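Home Features Reviews Projects Back Issues Contact
Search the archive Enter keyword Go

The Wutholm student robotics club spent its December break collecting grasping data on soft goods. Its entry for the Shezi handling contest has to put cloth and stuffed items into bags, and the club's earlier arm program, tuned on hard blocks, did poorly with anything that sagged.

Fathima Howlader, who leads the data group, set a target of 180 recorded runs. The club kept 131. Runs were dropped when the two grippers' clocks drifted apart or when tracking was lost during a fast lift. Each operator works a gripper in each hand and stops after 9 runs – wrists tire, and tired motion is poor training material. 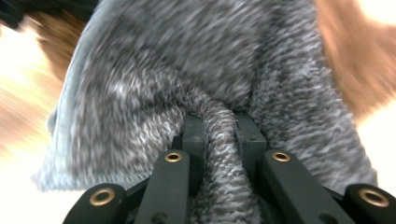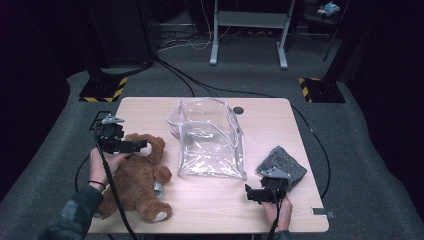

Top: gray fabric pinched between the gripper fingers. Bottom: the table with teddy bear, clear bag and folded gray fabric.

Fabric took most of the rework. A pinch near a fold gathers the cloth into a narrow strand, and the rest swings on the way up. Lwazi Mathebula rewrote the lift so that the first part of the motion is slow – a change that cost 3 days of retakes.

Thulani Kekana is now training on the kept runs. Bear and fabric are treated as separate tasks, with a shared model planned if time allows. First arm trials are set for January 2021.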